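Stondwood Lantern Weekend - first time going, what should we know?
Posted by Maite Montoya
Last updated: May
3 min read

We're going to Stondwood for the lantern weekend with my mother and two kids. I've read the town page but it mostly talks about the history. Looking for practical advice on where to stay, what to wear and how early to show up for the river walk.

My mother wants us all in pale green for the walk, like the families in the older programs. Plain T-shirts, no printing. Is that still done?

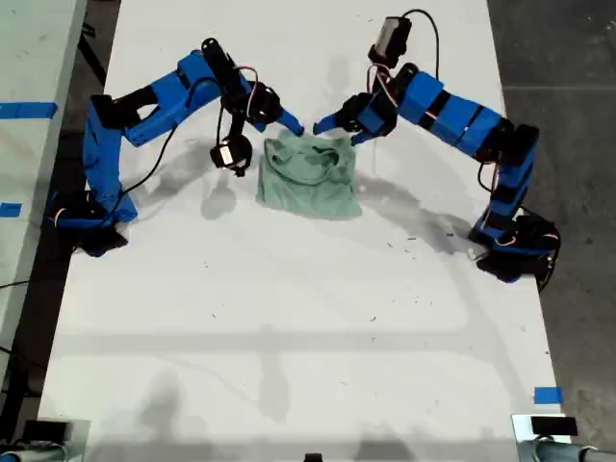
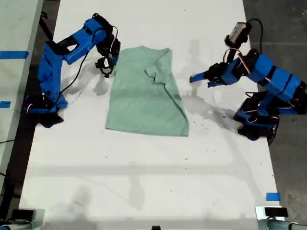

Mint green T-shirt in both.

REPLIES

bumell_road
Green is fine. It used to be that each parish had a color and people stuck to it. Now you see everything. Bring a jacket for after dark, the river path gets cold even when the afternoon was warm.

For the walk, be at the lower bridge 60 minutes ahead. The front section fills up first and that's where you hear the singing.

tinroof88
An hour is too much with kids. We got there 30 minutes before last year and had a good spot by the mill. If you stand at the lower bridge you see the lanterns lit and then you see people's backs.

bumell_road
The mill is fine for looking at the lanterns. You don't hear the Curkinel songs from there, and for a lot of us that's the point of it.

Maite Montoya
Thanks both. My mother will want the singing. Can visitors join in or is that for local families only?

old_pavel
Visitors can join. The words are printed on the back of the program, with a rough guide to how to say them. Please learn at least the chorus. There were 1,310 walkers last year by the town's count and from where I was most of them were filming.

I'd also say the colors still matter to some of the older people. Pale green was the Rawat side of the river. If someone asks which family you belong to, that's why. Just say you're visiting.

kestrel_lane
I grew up on the Rawat side and I don't think anyone has asked me that in my life. Wear what you like. I'd hate for people to stay away because they're worried about a shirt.

old_pavel
I didn't say stay away. I said it means something to some people, and it's polite to know that before you come.

kestrel_lane
Fair enough. I'd still put food ahead of it. Eat before the walk. The stalls in the square close while it's on and the lines after are long. The dumplings at the Bumell end are the ones to get, and they only take cash.

tinroof88
Agree on the dumplings. For places to stay, the guesthouses in the center are booked by now. Try the villages up the valley. There's a bus back after the walk but only 2 of them, so check the time before you leave the square.

Maite Montoya
We have a car. Is parking bad?

tinroof88
Yes. Use the field by the school and walk in. The lot behind the church looks closer but they block the exit until the last lantern is down.

bumell_road
Seconding the school field. It's flat the whole way, so your mother should be all right. There are benches along the first part of the path - after the mill there's nowhere to sit.

Maite Montoya
That helps a lot. We'll do the lower bridge for the singing and leave at the mill if the kids have had enough. Is it rude to drop out partway?

old_pavel
No. Families with small children do it every year. Hand your lantern to one of the stewards at the mill and they'll carry it down to the water for you.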